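Slowing Down the Fast Eaters
Project report, Intro to Companion Animal Care
Nhàn Trình, 15/11/2022

I picked this topic for a selfish reason. My beagle mix, Pamau, eats like somebody is about to take the bowl away, and then about half the time she coughs it back up on the rug. Our instructor, Ms. MacBrayne, said "go measure it, then," so that's what I did!

First, a little background. Dogs that gulp their food swallow a lot of air along with it, and they can choke or bring the whole meal back up. Fast eating is also one of the things vets ask about when they talk about bloat, especially with big, deep-chested breeds. I am not a vet and my project can't say anything about bloat (you'd need a lot more dogs and a lot more years). I only wanted to know if a cheap change at home would make a meal last longer.

I had six dogs: mine, two that belong to Wael Bennani's family, Ayanda Fourie's old lab Harawira, and a pair of terriers from down my street. Every dog ate its normal dry food in its normal amount. I timed each one from the first bite to the last with my phone, first with a regular bowl, then with a plastic maze bowl, then with the food spread out flat in a muffin tin.

Pamau finished her regular bowl in 17 seconds. I knew she was fast, but seeing it written down was kind of embarrassing. The muffin tin got her up to 67 seconds, and the maze bowl took her all the way to 200 — she kept walking around it and giving me looks. Harawira was slow with everything and didn't seem to care what I put in front of him.

The muffin tin was the favorite with the owners because most of them already had one. The maze bowl worked better on my dog, but it's a pain to clean, and one of the terriers just flipped it over and ate off the floor. I threw out that run and did it again the next day with the bowl on a rubber mat.

Things I'd change: I should have mixed up the order. Everybody got the regular bowl first, so by the time we reached the maze bowl they were used to me standing there with a phone. Also, I never wrote down how long it had been since each dog's last meal, and Nestor Belmonte pointed that out in class before I had even finished my slides. He's right. A dog that skipped breakfast is going to eat differently.

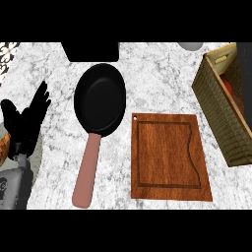 I'm going to run it again in December with the order shuffled, and Wael says his cousin has a Great Dane I can borrow for an afternoon. Pamau is staying on the maze bowl until then.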